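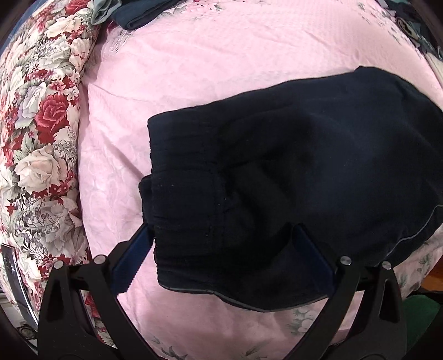
Unit 4: Folding elastic-waisted garments

Notes prepared by Areeba Mirani for the laundry and linen stream. Read with the Unit 3 handout on woven shirts. Bring one pair of pull-on trousers or shorts to the practical.

## 4.1 Why the waistband is treated separately

A gathered waistband is shorter at rest than the cloth sewn into it. The body of the garment therefore widens from the seam down, and the two parts can't be folded as one rectangle. Most poor folds in last term's practical began with a band that had been pulled out to the full width of the hips and then let go. The elastic recovers, the cloth below it doesn't, and a ridge of loose fabric forms beside the seam.

Terms used in this unit:

- **Band**: the elastic section, from the outer edge to the stitched seam.
- **Body**: all cloth between the seam and the hems.
- **Rise**: the curved seam from the band to the crotch, front and back.
- **Piping**: a narrow contrast cord or strip sewn into a seam.

## 4.2 Surface and lighting

Work on a flat surface at hip height. A bed is acceptable for home practice, but a soft mattress allows the cloth to sink and hides twists in the leg. Use a pale, plain sheet under dark garments. The outline of navy or black cloth is hard to judge on a dark cover, and wrinkles in it show mainly where light crosses them from the side.

Check for lint at this stage. Pale specks on dark cloth collect along seams and in the gathers of the band. Remove them with a damp hand or a lint roller before the first fold.

## 4.3 Procedure

1. Lay the garment sideways, band to the left, hems to the right. Left-handed students may reverse this.
2. Find the back rise, usually the longer of the two, and turn that side down.
3. Square the band. Hold it at the seam and not at the outer edge, and let the gathers close to their resting width.
4. Smooth the body away from the band with a flat hand. Don't stretch the cloth.
5. Bring one leg over the other so that the side seams meet. Where there is piping, match piping to piping. It is a better guide than the cloth edge.
6. Tuck the point of the rise inward to give a straight long side.
7. Fold the hems up to the seam. Leave the band clear.
8. Fold once more toward the band, then turn the band over the bundle.

Trousers may need an extra fold between steps 7 and 8. Shorts normally don't.

## 4.4 Common faults

| Fault | Likely cause | Correction |
|---|---|---|
| Band edge wavy after folding | Elastic stretched at step 3 | Release, rest, square again |
| Diagonal wrinkles from the seam | Body twisted against the band | Return to step 4 |
| Bunched corner on the long side | Rise not tucked | Repeat step 6 |
| Piping drifts off line | Legs offset at step 5 | Open and rematch |

A slight wave in the outer edge is normal in older elastic and isn't marked down.

## 4.5 Storage

Stack with the bands alternating left and right. Bands are thicker than the body, and a stack with all of them on one side leans. The Letonen shelves in the practice room take a stack of about 100 mm per bay - anything higher crushes the lower bands.

## Before the next class

Complete steps 1 to 8 three times on the same garment and note which step needed correcting. Unit 5 covers fitted sheets.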